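Tuesday, July 14, 2020
Posted by reelmarsh

Watched The Lamplighter of Brakham last night after putting it off for months. It's an animated film about a town where the street lamps are lit by moths, and I thought it was lovely to look at. The night scenes are the best thing in it. The voices are good too, though the songs could have gone.
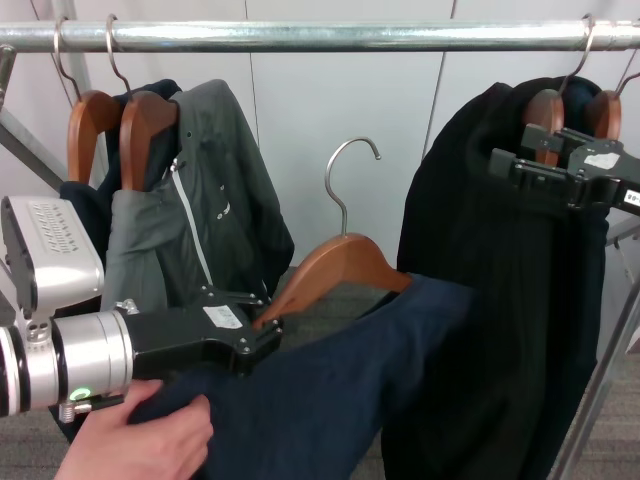

My one problem is the middle. Once the moths leave town we get a long stretch with the mayor and his clock, and the film forgets about the girl completely. It runs 80 minutes and I would have cut ten of them – all mayor.

tinpot_41

I disagree about the mayor. He is the only character who changes his mind about anything. The girl is right from the first scene and stays right. I did like the songs, apart from the one on the bridge.

reelmarsh

She does change. She stops lying to her gran. It's a small thing but the whole ending depends on it.

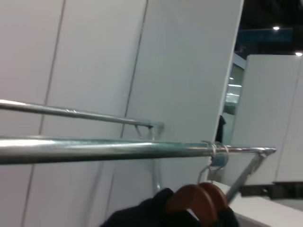

hobnail wrote that the ending doesn't work either way, as we never find out why the moths came back. Mahrous did the same in their last film, he said, and left the big question hanging so there could be a part 2.

tinpot_41

They came back for the lamp in the gran's window. It's lit in the last shot. I don't think it needed spelling out.

hobnail

I saw the lamp. A lamp in a window is not a reason. There were 1000 lamps in that town.

reelmarsh

Fair, but it's the only one she lit herself. I'm more worried about the sequel. If they keep the mayor and drop the gran I won't bother.

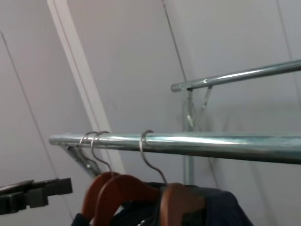 Hillano, September – that's the place and month on the card after the credits, if anyone else sat through them. I took it for the setting of the next one. Has anybody got the Vukovex disc, and does it have the short on it?

hobnail

It does. The short is better than the film.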